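Weidemann Makers' Hall, Tool and Equipment Group
Minutes of the monthly meeting, Sun 6 November

1. Opening
The meeting opened in the upstairs room. Minutes of the previous meeting were approved with one spelling fix (it's Bemex, one m).

2. Review of the Starkitz hand-held gripper kit
Most of the meeting went to this, and happily so! The trial kit has been on the bench since June and everyone who has had a turn with it came with something to say.

For members who haven't tried it yet: you hold the gripper yourself and do a job with it, and the recordings can then be used to teach an arm the same job. The software side was set up on the hall laptop in one evening, which is a lot better than we managed with the Flonance kit (still in its box, see item 4).

What people liked most was the hand feel. The fingers close evenly, and after 40 practice runs on the sorting task the group was picking up small parts without thinking much about it. The beginners' night got the hang of it faster than the regulars did, to the delight of the beginners. Several members asked for a second session before the trial ends, and that was agreed on the spot.
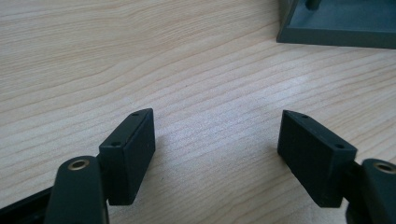 Item 2: gripper open over the bench, tray at upper right.

Points raised for the written review:
The pad blocks have screw holes along the top edge. Members would like to know if Starkitz sells other pads, softer ones especially, or if we may print our own.
The brass-colored inserts in the arms look very smart against the dark plastic. One request for a spare set to be quoted with the kit.
The printed guide is clear up to the calibration page and then skips a step. A member has penciled the missing step into our copy.
Left-handed users had no trouble at all, and were very pleased to be asked.

3. Price and terms
Starkitz quotes 3000 for the full kit with a year of support, or 2000 for the gripper and software alone. There was a lively discussion. The feeling in the room leaned toward the full kit, mainly for the support, although a few members would sooner spend the difference on an extra gripper later on.
Agreed: ask Starkitz to hold both quotes until the next meeting.
Agreed: ask Bemex for a price on a small arm that works with the recordings. We'd love to see one of our own tasks played back!

4. Flonance kit
Still unopened. Two members offered to build it before the next meeting so the review can cover both kits side by side.

5. Bench bookings
The long bench is now booked by the hour on the sheet by the door. Please wipe it down after gluing.

6. Actions
Send the list of questions on pads and spares to Starkitz.
Copy the corrected calibration page and put it in the lid of the kit.
Set a date for the second hands-on session and post it on the board.
Build the Flonance kit.

7. Any other business
The good screwdriver set is missing its smallest bit again. Check your pockets.

Meeting closed, and the gripper was out again until the lights went off.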